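Home | Stories | Workshops | About
Filed under: Hands-On Robots
3 min read

I met Halima Shirima at Carkmont on a rainy morning, and she put the remote control in my hands before I'd even found somewhere to hang my coat. She teaches robots by steering them through a job herself, over and over, and she talks about it the way my aunt talks about bread.

"You feel silly for the first 20," she told me. "Then your hands stop arguing with you and the recordings get good."

The job right now is a blocky puzzle, with a green piece, a red base and a yellow bar (I wanted one for my desk!).

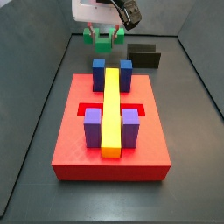
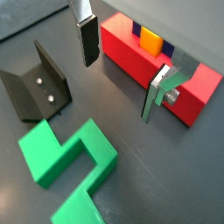
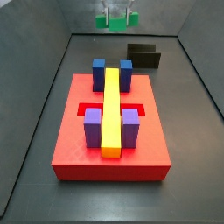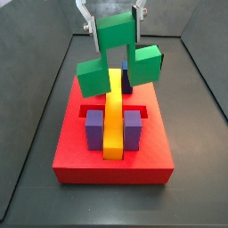 Where my hands went wrong

I was terrible at it. I kept rushing, and Halima kept saying "slower, slower" over my shoulder.

"If you wobble, it learns the wobble," she said. "I'd take 38 calm runs over 200 nervous ones."

I asked if she ever gets bored. She laughed and said March was pretty bad, when she was working toward 1,000 runs for a project called Plirnico and hearing the same radio song every afternoon. She still leaves the radio on, though, and by my last try I was humming along.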